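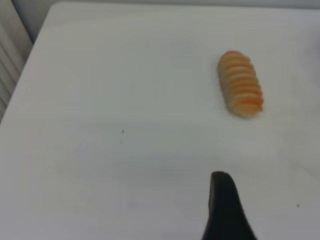 Drellmont Community Kitchen
Display Food and Servery Working Group
Minutes of the March meeting

Meeting opened 6.35 pm, upstairs meeting room.
Chair: Mei Schumacher
Minutes: Chaimae Chraibi
Apologies: Doucet (supplier representative), received by email.

1. Previous minutes
Accepted without amendment. Moved Schumacher, seconded Chraibi.

2. Matters arising
2.1 The quote for re-laminating the menu boards has not been received. Carried forward.
2.2 Servery roller door. Lower track has been cleaned and the door now closes fully. Item closed.
2.3 Allergen cards. The sesame and crustacean symbols were transposed on the last print run. Corrected cards are in the top drawer of the servery. Old cards are to be destroyed, including any in the catering tubs.

3. Display food, Japanese menu
3.1 The meeting considered whether the sushi counter should show replica pieces or a fresh sample plate. Fresh samples discolour under the counter lights within one service and are then thrown out. Replicas are preferred for all items except miso, which will be shown on the menu board only.
3.2 Identification. M. Schumacher raised the difficulty of telling salmon nigiri from prawn at counter distance. Orange and cream banding is common to both, and a piece with pronounced ridges can be read either way. The customer sees the top of the piece first and the rice last. Given the allergen implications, no orange-banded piece is to go on display without a name card directly in front of it.
3.3 Acceptance criteria for salmon pieces. Agreed as follows:
Fat lines to be cream, not bright white, and to run across the piece.
Rice to be visible from the customer side of the counter.
Banding to be flat or nearly flat. Deeply scalloped edges to be treated as prawn for labelling purposes until the supplier confirms otherwise in writing.
Colour may vary along the piece but must not go to red at either end.
3.4 Acceptance criteria for prawn pieces. Tail to be attached and distinct. Pieces without a tail are not to be ordered.
3.5 Suppliers. Doucet quoted $183 for the full counter set, delivery included, lead time 20 working days. Jirnard quoted $67 for nigiri only, with no maki and no tray. C. Chraibi noted that the Jirnard price excludes freight and that the catalogue gives no dimensions. The Doucet set is made to the same length as the pieces served, so portion size would be represented correctly.
Resolved: accept the Doucet quote, subject to written confirmation of the criteria at 3.3 and 3.4. Carried.

4. Surface for checking and sorting
4.1 Incoming display pieces are currently checked on the steel servery bench. Reflections from the bench make the pale colours hard to judge, cream in particular.
4.2 Agreed that checking be done on a matte white tabletop under even overhead light. Pieces to be set down singly, well apart, and turned once so that both long sides are seen.
4.3 Radiators. Replica pieces of the softer type may deform with prolonged warmth. Trays are not to be left on or against a radiator, and a table used for sorting is to be kept clear of the panel where the room allows. C. Chraibi to ask Doucet for the maximum storage temperature of the material.
4.4 Display pieces and real food are not to be on the same table at the same time. Tabletop to be wiped before and after.

5. Storage and labelling
5.1 Replica pieces to be stored in lidded tubs marked DISPLAY ONLY on the lid and one long side. Tubs to be kept in the hall cupboard, not in the pantry.
5.2 Cleaning by damp cloth and neutral detergent. No dishwasher. No citrus cleaner, which lifted the colour on the old fruit set.
5.3 Pieces under 40 mm are not to be kept at child height. The counter set will go behind the glass.

6. Rillmont hall loan
Rillmont has asked to borrow the counter set for its autumn open evening. Agreed in principle, after the set has been received and checked. Borrower to sign for each tub and to return name cards with the pieces. Loan limited to 2 nights.

7. Other business
7.1 Tongs. The servery is short of narrow tongs suitable for nigiri. M. Schumacher to price a replacement set.
7.2 Rice cooker seal still leaking. Tagged out of use.

Actions
C. Chraibi: order to Doucet with criteria attached; storage temperature query; destroy superseded allergen cards.
M. Schumacher: tongs; menu board quote; reply to Rillmont.

Meeting closed 7.50 pm. Next meeting April, same room.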